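Desk Clear-Out – Front Office, Clernberg

4 September 2021

Quick gallery from the front desks, typed up between phone calls so excuse the state of it. We moved into the Stutalside building in June and the desks never really got sorted. Boxes went down, laptops went on top, everyone got busy. Finally had a proper go at it. More to come when the back office is done.

Sorting trays first. We looked at plastic ones from Drirkosix, nice but too deep, you lose everything at the bottom. Went with cardboard in the end. Little compartments, cheap, and if one gets coffee on it you throw it out. One tray per desk is the rule. Paper scraps and small bits go in there and get sorted at the end of the day, or thats the plan.

Cards next. Some 3,000 of them in the old cabinet, visitor cards, business cards, blank ones, all mixed up. Handed over one at a time across the desk and checked as they went. Slow. Good job for a rainy afternoon – laptop open, phone off to the side, tray within reach.
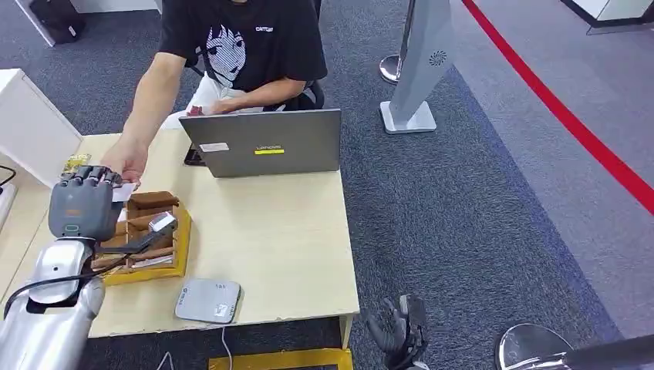

Do the old business cards all get kept?

Only the ones from firms we still deal with. The rest go in the paper recycling by the copier once the phone number has been checked against the contacts list.

Cables. Still the worst part. White ones, black ones, ones that fit nothing we own. Bag of 80 adhesive clips ordered from Psarras, should do this room and most of the next. Clip goes on the underside of the desk, not the front edge, they get knocked off by knees.

Chairs stay where they are for now. 2 spare ones by the window if your short, please bring them back after.

Labels – if it plugs in, it gets a sticker. Top or back, wherever it can be read without picking the thing up. Yellow or white, we have both, doesnt matter which. Write the desk number and the month, nothing else, the last lot had whole sentences on them.

Still to do: drawers, the shelf over the printer, the box marked MISC that came from the old building and has not been opened yet. Back office gallery goes up on this same page when its ready. Spare trays are in the stationery cupboard, bottom shelf, left side.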